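4.3 Setting up the shot clock and the scorer's console

Read this section before you connect the console to the main display. The steps are written for the Fovico console with one main scoreboard and two shot clock units. If your gym has the older Pleka shot clocks, read also the note after step 6.

Before you start

The scoreboard must be mounted and tested as in section 4.1. The console must be charged or connected to its power adapter. You need also the pairing card, which comes in the same box as the console. On the card is printed the installer code. For all consoles delivered with this edition of the manual the code is 1421.

Caution: Do not connect or disconnect the cable of the horn while the scoreboard has power. Switch off the wall breaker first.

Pairing the units

1. Switch on the main scoreboard at the wall. Wait until all digits show zero.

2. Switch on both shot clock units. Each one shows two short lines until it is paired.

3. On the console, hold MENU and press 0. The console asks for the installer code. Type the code and press OK.

4. Choose UNITS, then ADD. The console searches for 30 seconds. Stay in the gym with the console during the search and keep the doors closed if you have a second court next door.

5. When the first shot clock is found, its number appears on the console. Press HOME or AWAY to assign it to a basket. The sides are seen from the scorer's table, with the home bench on your left.

6. Repeat steps 4 and 5 for the second unit. When both are assigned, press SAVE.

Note: Pleka shot clocks do not appear in the search. They are added by hand under UNITS, OLDER TYPE. Enter the channel, which you find on the sticker under the battery cover. Channel 27 is reserved for the horn and the console will refuse it.

Setting the game rules

7. Go back to the main menu and choose RULES. There are presets for high school, college and youth leagues. Select the one that is nearest to your league, and change only what is different.

8. Set the period length. For the Tultovstead youth league this is 10 minutes with four periods. The break time is set separately, on the next page.

9. Set the shot clock start value and the reset value after an offensive rebound. If your league plays without a second value, set both to the same number.

10. Choose if the game clock shows tenths in the last minute. The shot clock has its own setting for tenths and it does not follow the game clock.

11. Press SAVE AS and give the rules a name. Up to eight sets of rules can be stored.

Caution: If you change the rules while a period is running, the console will stop the clock and ask for a confirmation. Do this only when the referee has stopped the play.

Checking before the first game

12. Start the game clock and let it run for one minute. Compare it with a hand stopwatch. Both shot clocks must stop at the same moment when you press STOP.

13. Let the shot clock run to zero. The horn must sound once and the red light behind the backboard must come on. If the horn sounds but there is no light, check the flat connector at the back of the backboard frame - it is easy to push it in only half way.

14. Press the TIMEOUT key for each team. The correct side of the scoreboard must count down by one.

15. Switch the console off and on again. It should find all units without a new pairing.
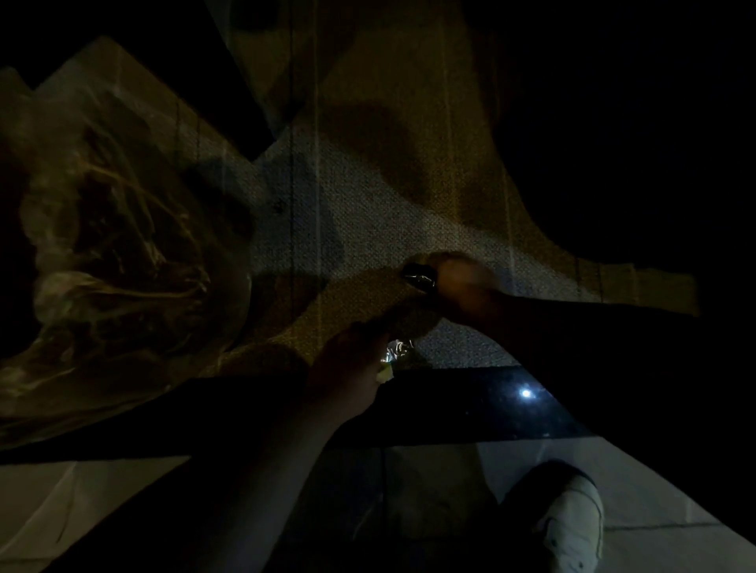
Fig. 4-6. Coarse woven fabric, surface view.

If a unit is lost during a game

Continue with the units which still work and inform the referee. Do not start a new search, because the search stops the clock. When the period is over, open UNITS and choose RECONNECT. This takes a few seconds and keeps the score, the fouls and the possession arrow.

If the same unit is lost again, move the console to the other end of the scorer's table. Metal bleachers between the table and the basket can weaken the signal. In the Rankin gym we had to mount the receiver one meter higher, and after that the connection was stable.

Write the changed rules and the channel numbers in the table at the end of this chapter, and keep a copy with the console.

Section 4.3 revised by Gillespie Niven, March. Continue with 4.4, Team names and player numbers.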